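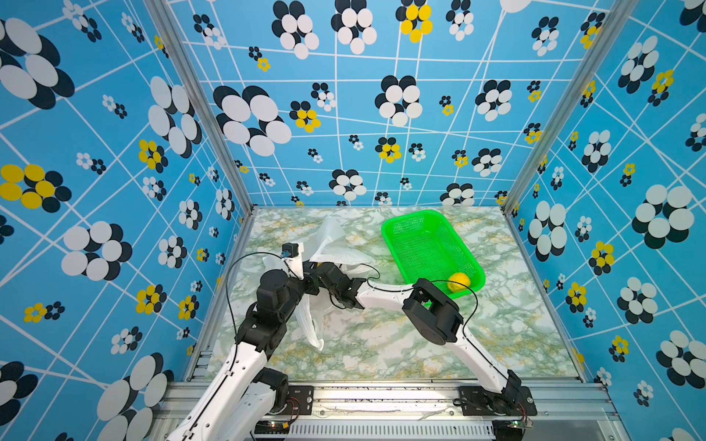

Enero
Por Flor Rivadeneyra y Yhon Palomino

Capítulo 8
Comparar pinzas con objetos blandos

Una bolsa de plástico es un banco de pruebas magnífico. Cede, se arruga, se pega a los dedos y cambia de forma con cada contacto, así que dos pinzas que parecen iguales ante un cubo rígido empiezan por fin a distinguirse. ¡Y cuesta casi nada!

En este capítulo compararemos el dedo Elto y el dedo Hamada, montados en dos brazos que comparten la misma mesa. Nos interesan tres cosas: cuánto se abre cada pinza, cómo sujeta un borde fino y qué alcanza a ver la cámara de muñeca cuando el plástico se le viene encima. Esto último suele sorprender al principiante - una cámara bien colocada puede ahorrar semanas de ajuste en el controlador.

Roxana Ticona, que revisó los ensayos del capítulo, insiste en separar dos gestos que muchos manuales mezclan: entrar en un recipiente abierto y entrar en una bolsa. En la cesta, las paredes conservan su sitio y la trayectoria puede planificarse de antemano. En la bolsa, la boca se mueve con la propia pinza, y el control ha de corregir sobre la marcha.

Con una pinza dentro de la cesta verde y la otra en la boca de la bolsa, junto a un objeto amarillo, los dos problemas caben en una misma toma.

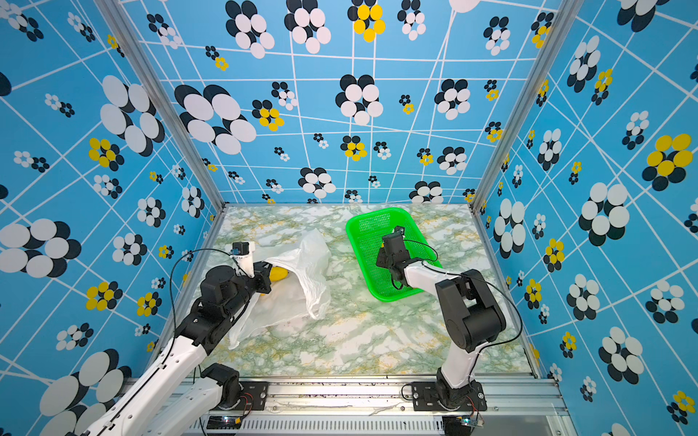
8.1 Apertura útil y apertura nominal

Llamaremos apertura útil a la distancia entre dedos que la pinza conserva cuando trabaja dentro de un recipiente. Conviene medirla con el brazo ya montado, en 11 posturas distintas - el catálogo solo da la nominal.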